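To: teleop-teaching list
From: Eirlys Gwynne
Date: Sunday, September 28, 2025
Subject: Re: Re: fruit into basket, how much do you tell the new drivers?

Hi Olanrewaju, hi everyone,

Sorry for the slow answer, I've had your message open in a tab all week and kept coming back to it between other jobs. I'll put the bit I'm replying to here so people don't have to dig.

Olanrewaju Usman wrote:
> We've started on the fruit and basket task at Inskip and I'm stuck on what
> to tell people before they take the controls. Leanne wants a written order
> (banana first, then apple, and so on). I'd sooner let them pick. Also, our
> drivers keep coming in too fast on the mango and shoving it across the
> table before the fingers close. Do you bin those runs or keep them?
> And does anybody drive off the wrist view alone? Two of ours swear by it.

Right, the order question first. We had a written order at Istanard to begin with, taped up beside the monitor, and I was very fond of it (I'd even picked out the colours!). Leanne has a fair point that it makes the runs easy to compare. But after 126 demonstrations we had a policy that was lovely at starting with the banana and quite lost if you gave it a table where the banana was already in. So now the driver picks the first piece, and all we ask is that they make up their mind before they move. Dithering in the middle of the table shows up in the recording as a lot of little wobbles, and the robot will learn your wobbles very faithfully, bless it.

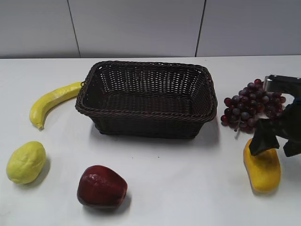

As for coming in too fast, I think it's mostly a depth problem. From the side it's hard to judge how far down the fingertips are, so people drop quickly and correct late. What helped us was asking for a short pause above the piece, fingers already open, then straight down. Zamfira Marinescu set this up for our November batch last year and she has the patience of a saint: she had everyone practise the pause on its own, no grasping at all, until they were thoroughly bored with it. Then she let them close the gripper and the shoving nearly stopped.

We don't bin a run just for a nudge, by the way. If the driver backs off, lines up again and gets a decent hold, that's a recovery and I'd be glad to have it. We do bin it if the fruit ends up somewhere the arm can't sensibly reach, or if somebody puts a hand in to move it back. Out of our last 161 we threw away 22, and I felt bad over every one of them.

Now, the wrist view. I know the drivers who love it, I was one myself for a good while. It's wonderful for the last little stretch, when you want to see how the piece sits against the fingers and whether you ought to turn the wrist a touch.
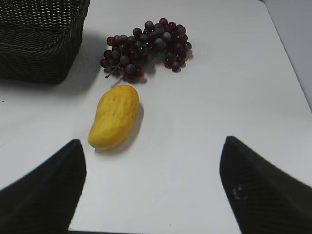

Where it lets you down is the trip across to the basket. You've got a fingertip on either side of your view and not much sense of how high you are over the rim, and that's when you clip the braid and give the whole basket a shunt. Aparecida Aguiar teaches it as a habit of the eyes: side view to get there, wrist view to line up and close, side view again for the lift and the carry. It feels clumsy for the first afternoon and then people stop noticing they're doing it. If your two really won't be parted from the wrist view, I'd let them keep it for the grasp and ask them nicely to look up for the rest.

One more thing on the lift, and it's the mistake I still make myself after all this time. Go up first, then across. It's so tempting to cut the corner when the piece is only a short way from the basket, and with a lumpy one like the mango there's more of it hanging below the fingers than you think. Our checklist for new drivers at the moment goes like this. Please pinch it, change it, whatever suits.

1. Choose your piece and say which one out loud before you touch the controls.

2. Open the fingers on the way over and stop above the piece.

3. Straight down, close gently, wait a beat.

4. Lift until the bottom of the fruit is clear of the basket rim, and only then travel sideways.

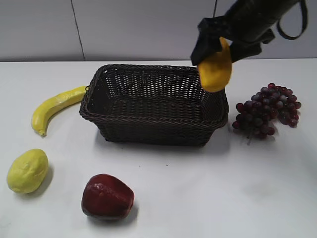

5. Lower into the basket before you let go. No dropping from a height, even if you're sure it'll land.

6. Back the arm right off to one side before you end the recording.

Number six sounds fussy, but we lost a good many runs at Ollberg to people hitting stop the moment the fruit was down, and the policy never learned to get out of its own way.

I'd be very keen to hear how the grapes go for you. Ours are a nuisance to get a tidy hold on and I've no settled advice, except to try from more than one side.

Warmly,
Eirlys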